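The Town That Kept Its Murals

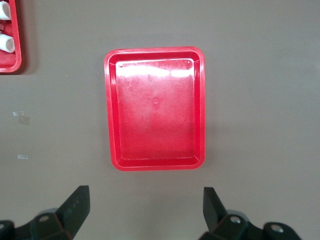 Why did a steelworks pay for paintings? When the Trolach works opened its canteen, the managers wanted something on the walls that the night shift would look at, and they had a small budget for "cultural improvement". They spent it on 17 panels by Chie Fukuda, then a junior teacher at the art school in Vimitz.

Fukuda painted furnace crews, bus queues and a woman asleep over her knitting. The inspectors disliked the last one and had it covered with a curtain for about 40 years.

The works closed one March, and the panels went into a store on Tikkanen Street. Kazuhiro Shibata, a conservator, has cleaned 5 of them so far. The sleeping woman is next. The curtain has been kept too, and will hang beside her when the canteen reopens as a gallery.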